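Robot news from our corner of the world, and it isn't the good kind. Thread, 1/6

2/6 Kesero (our shelf-stocking arm) did 26 clean runs on drink cans last week, so we got cocky and turned the speed up. Run 27 – crunch. It closed on a can, thought it had missed, and closed again. Harder.

3/6 The log just says fault 2537, "grip not confirmed." Great, thanks! What it should have done is stop and wait for a person. What it did was retry 2 times and then swing toward the aisle with the can still in its fingers. I hit the red button from maybe four steps away and my heart was going like crazy.

4/6 So for now the cans get lined up by hand. Fingers over the rim, thumb on the front, and you're on to the next one. I never thought about how much my hands know until I had to write it down for the Grivine team.

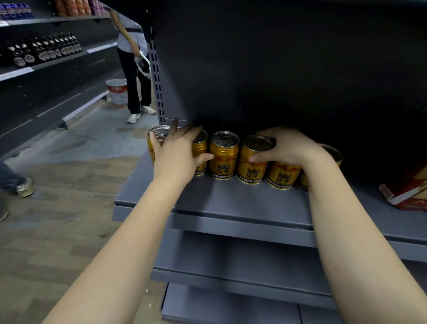
5/6 What we're changing:
– one failed grip = full stop, no retries at all
– arm speed capped at 200 mm per second any time the store is open
– the stop button moves to the end of the shelf, where you can reach it without leaning past the arm

6/6 No one got hurt, the only casualty was one very flat can and my sleeve. Kesero stays switched off until the new grip check passes on the test shelf at Nulia. If you run arms near shoppers, please go look at your retry settings tonight!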